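About us

Trokell is a small evening school of English for adults in Whitfield. We were opened by Corinne Haverford and Dwayne Strickland, who were both teachers in bigger schools and both wished for smaller groups. In our first October we had two classes and one borrowed room. Today we have nearly 500 students in a year and our own floor above the old post office.

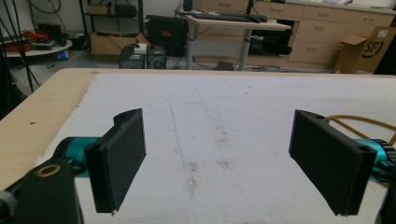
Most of our students are working people. They come to us after a shift, often tired, and for this reason a lesson at Trokell lasts 50 minutes and never more. We give little homework. We prefer that you speak in the lesson, make your mistakes there and go home with a few sentences which you can use the next morning with your manager or your child's teacher.

Our teachers

Corinne is responsible for the beginners and for the placement interview. Dwayne leads the writing courses and the preparation for examinations. Several of our teachers learned English as adults themselves, and they remember well which things were difficult. With us you may ask the same question many times.
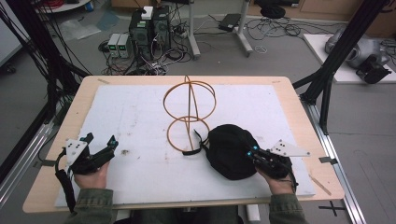
Our courses

The general course has 56 lessons and can be started at any level. Besides this we offer a conversation group, a course of letters and forms, and a reading circle, which this winter is reading the short novel Menasora.

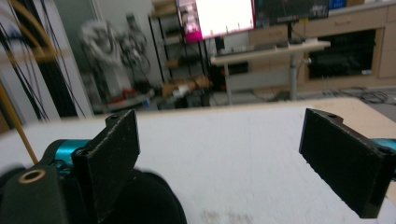 The beginners' course starts with objects and not with grammar tables. Students first learn the words for things which are near them, and then they learn to compare and describe them. A white tabletop with something black and something teal in front of it is enough for a good exercise: which is darker, which is behind, which is on the left? After this come prices, times and directions, and the past tense only when the group is ready.

Where to find us

The entrance is from the yard, beside the Surus bakery. Please ring the upper bell. The office is open every working day in the afternoon, and a placement interview is free of charge. You do not need to prepare for it.

Page last updated: February 9, 2022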